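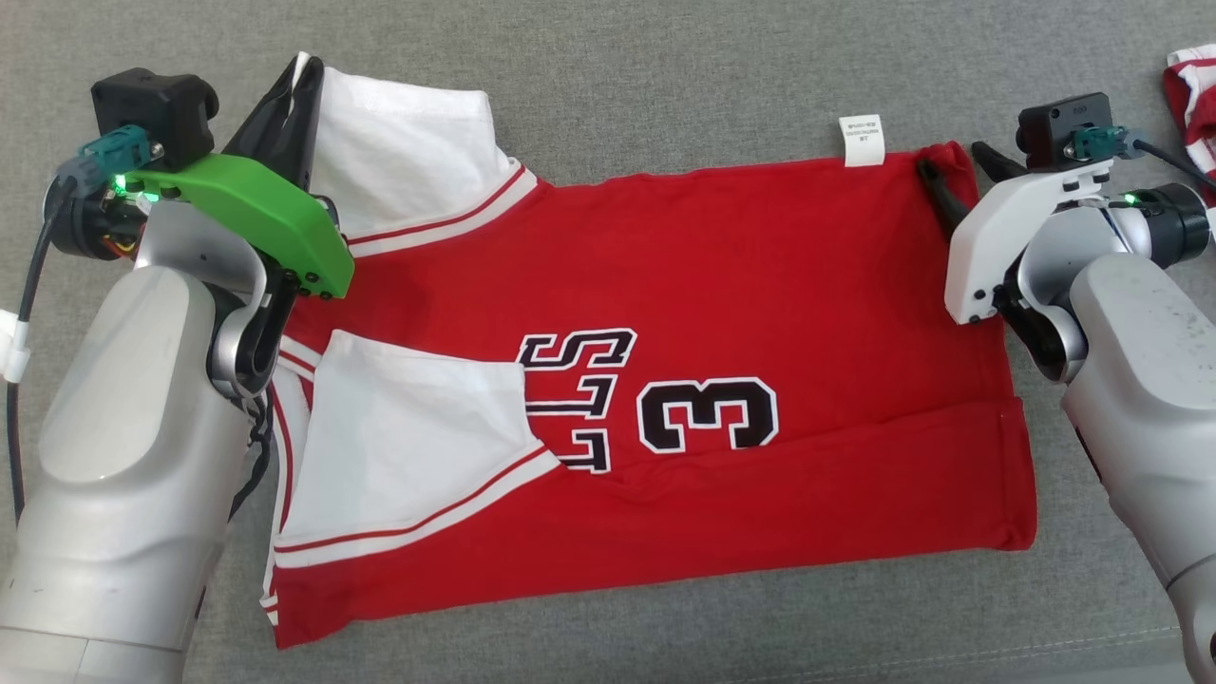
Do I need to read the first Trarholm book before picking up The Salt Wardens?

Start with book one if you can get it. The second one throws you straight into the river war and barely stops to say who anyone is.

Anyway. Finished it last night, way too late, so this is a quick one before work.

Daryna Romaniuk writes ghosts the way other people write bad neighbours. They owe money. They hold grudges over fences. The Wardens are supposed to keep them on the far side of the Ronirham marshes, and 75 years into the treaty the whole thing is coming apart. Good setup. Great first six chapters, the ferry one especialy.

Ines Pavliuk is still my favourite. Grumpy, half drowned, terrible at magic and knows it. Her scenes with the tide witch are the best thing in here — short, mean, funny. I'd have read a whole book of just those two arguing in a kitchen.

The romance, hmm. The fae captain is handsome and sad and that's about all I got. He broods on a wall. He broods on a boat. By the second big kiss I was skimming to get back to the ghosts.

Middle sags too. There's a long ride to Birnamholm where they camp, talk about the prophecy, camp again. Could lose two of those nights easy. And the map at the front puts the lighthouse on the wrong side of the bay, which drove me a bit mad during the siege.

But the siege! Worth the slog. The drowned bells, the thing under the pier, what Ines gives up to shut the gate. I did not see the brother coming at all and I went back to check, it's all there in chapter two.

Colour me hooked, basically. Not as tight as the first but bigger and stranger. Some gore, one nasty scene with a dog (dog lives), swearing thoughout.

Four stars. Book three is out in December and I've already put my name down at the library.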